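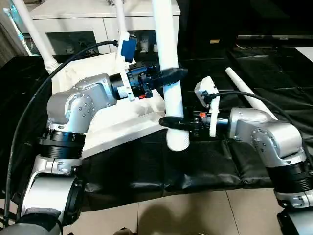 *Zwei Greifer an einem weißen PVC-Rohr*

# Akirel Variantenpanel für respiratorische Viren

Akirel ist ein Reagenziensatz zur gezielten Sequenzierung respiratorischer RNA-Viren aus bereits positiv getesteten Proben. Er richtet sich an Laboratorien der öffentlichen Gesundheitsdienste, an Universitätskliniken und an Forschungseinrichtungen, die Mutationen im zeitlichen Verlauf beobachten und Varianten einer bekannten Linie zuordnen möchten. Hersteller ist die Kivetgate GmbH.

Der Satz ist ausschließlich für Forschungs- und Überwachungszwecke bestimmt. Er dient nicht der Diagnose einzelner Patientinnen und Patienten. Therapieentscheidungen dürfen auf die Ergebnisse nicht gestützt werden.

## Anwendungsbereich

Das Panel umfasst 209 Primerpaare in zwei getrennten Pools. Die Amplifikate überlappen einander, sodass bei ausreichender Viruslast auch Abschnitte mit neu aufgetretenen Mutationen im Primerbindungsbereich in der Regel über das benachbarte Amplifikat erfasst werden. Bei Proben mit niedriger Viruslast ist mit Lücken in der Abdeckung zu rechnen. Das Labor legt in eigener Verantwortung fest, ab welcher Abdeckung eine Linienzuordnung berichtet wird.

Geeignete Ausgangsmaterialien sind:

- RNA-Extrakte aus Nasopharyngeal- und Oropharyngealabstrichen
- RNA-Extrakte aus Speichel
- konzentrierte Abwasserproben (gesondertes Protokoll, auf Anfrage erhältlich)

Für Abwasserproben wird keine Einzellinie ausgegeben. Die Auswertung erfolgt als geschätzter Anteil der nachgewiesenen Linien an der Gesamtprobe.

## Lieferumfang

| Komponente | Lagerung |
|---|---|
| Reverse-Transkriptase-Mix | −20 °C |
| Primerpool A | −20 °C |
| Primerpool B | −20 °C |
| Polymerase-Mix | −20 °C |
| Aufreinigungspartikel | 2 bis 8 °C |
| Positivkontrolle, nicht infektiös | −20 °C |
| Nukleasefreies Wasser | Raumtemperatur |

RNA-Extraktion, Index-Adapter und Verbrauchsmaterial der Sequenzierplattform sind nicht enthalten. Die Haltbarkeit beträgt bei sachgerechter Lagerung 11 Monate ab Herstellungsdatum. Wiederholtes Auftauen der Primerpools ist zu vermeiden; es wird empfohlen, die Pools nach Erhalt zu aliquotieren.

## Auswertung mit Wosovari

Zur Auswertung stellt Kivetgate die Software Wosovari bereit. Sie wird lokal installiert und überträgt keine Sequenz- oder Probendaten an den Hersteller. Wosovari entfernt die Primersequenzen, erstellt eine Konsensussequenz und gibt für jede Probe eine Mutationsliste mit Angabe der Lesetiefe aus. Positionen unterhalb der eingestellten Mindesttiefe werden mit N maskiert.

Die Liniendefinitionen liegen in einer eigenen Datei und können unabhängig von der Software aktualisiert werden. Jeder Ergebnisbericht weist den verwendeten Stand aus. Beim Vergleich älterer und neuerer Berichte ist zu beachten, dass sich Bezeichnungen von Linien zwischenzeitlich geändert haben können. Eine erneute Zuordnung archivierter Konsensussequenzen ist als Stapelverarbeitung möglich.

Angaben zu Reiseanamnese oder Kontaktpersonen werden in Wosovari nicht verarbeitet. Die Verknüpfung mit epidemiologischen Daten erfolgt in den Systemen der zuständigen Stelle über die pseudonymisierte Probenkennung.

## Bestellinformationen

| Ausführung | Reaktionen | Preis netto |
|---|---|---|
| Akirel Standard | 500 | 1499 € |
| Akirel Abwasser | auf Anfrage | auf Anfrage |

Die Preise verstehen sich zuzüglich Umsatzsteuer und Kühlversand. Bestellungen öffentlicher Einrichtungen werden auf Rechnung ausgeführt. Rahmenverträge mit festen Liefertagen können schriftlich vereinbart werden. In den baltischen Staaten erfolgt der Vertrieb über die Firma Jankauskaitė, an die auch Reklamationen aus dieser Region zu richten sind.

Geöffnete Packungen sind von der Rücknahme ausgeschlossen. Wird bei Anlieferung eine Unterbrechung der Kühlkette festgestellt, ist dies am Tag des Eingangs unter Angabe der Chargennummer zu melden.

## Hinweise zur aktuellen Charge

Primerpool B wurde überarbeitet. Zwei Primerpaare mit nachlassender Ausbeute wurden ersetzt. Für die Auswertung ist die zugehörige Primerdatei zu verwenden, die im Kundenbereich bereitsteht. Pools der vorherigen und der aktuellen Charge dürfen innerhalb eines Laufs nicht gemischt werden. Die bisherige Ausführung ist noch bis April lieferbar.

## Fachliche Beratung

Fragen zu Protokollen, Validierung und Abwasseranwendung beantwortet Margus Liepiņa, Anwendungsberatung Molekulare Überwachung. Sicherheitsdatenblätter und Chargenzertifikate werden auf Anforderung zugesandt.

Stand der Produktinformation: 10. Januar 2024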